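Restbridge Shared Desks: Gallery

Restbridge has 14 shared desks on two floors, and each is set up a little differently depending on who uses it. The galleries on this site show them one room at a time. The page for the ground floor has the benches and the sink area. This one covers the long black desk by the wall, which is used mostly for seated work.

The desk holds an open white box, a slotted sorter, tissues and a paper tray — the usual things, kept within reach of the chair.

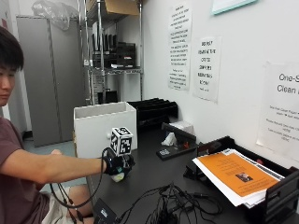 At the black desk, with the orange-topped papers in the tray and the notices on the wall.
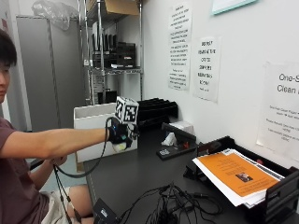

Paper trays are the part of the room that fills up fastest. Each one is meant to hold 60 sheets, and anything older than eight weeks goes to the cabinet in the hall. Booklets can stay out as long as someone is still reading them. Please put your initials on the cover if you want one kept.

Sorters are for forms in current use. If a slot is free, anyone may take it. New labels are in the drawer under the printer, along with spare tape for the notices.

Arlindo Vasconcelos looks after the desk list and can change a booking up to the evening before. Tissues, pens and paper are ordered through Baramik, and the next large order goes in at the start of September. Requests for anything bigger, such as a second tray or a lamp, should be sent to him in writing.

Page updated June 8, 2026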